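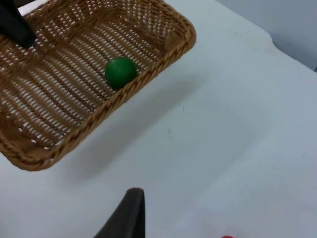

Week 3 – Chargeable weight and groupage

Welcome back, everyone! Last week we got as far as the CMR note, so today I want to talk about what the customer pays for when the goods share a lorry with other people's goods.

Road hauliers sell two things, space and weight, and they bill whichever is the bigger. At Clotix, where I did my first years in a freight office, one cubic metre counted as 30 times something I could never remember, so please write your carrier's own ratio on a sticky note and keep it by the phone (I still do).

Take the shipment Khadija Bensaid sent us from Erine. Actual weight 1,500 kg, volumetric weight 2,000 kg. She pays on 2,000, and the packing list still says 1,500 – both figures are right, they just do different jobs. 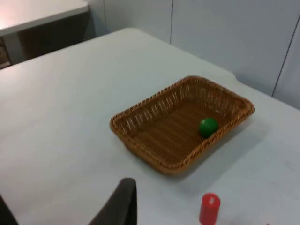
Which weight goes on the consignment note?
The actual gross weight, packaging included, so 1,500 kg for Khadija's load.

Now try the Rurix one yourselves before April. Actual weight 2,588 kg, volumetric 2,000 kg. Severin Lüthi will go through it in the seminar, and he does like to see the working!
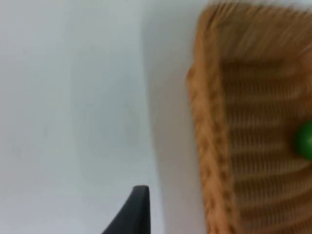

Wicker basket with a green object inside

Reading for next time: the Sproģis handout on loading metres, first half only. Bring a calculator.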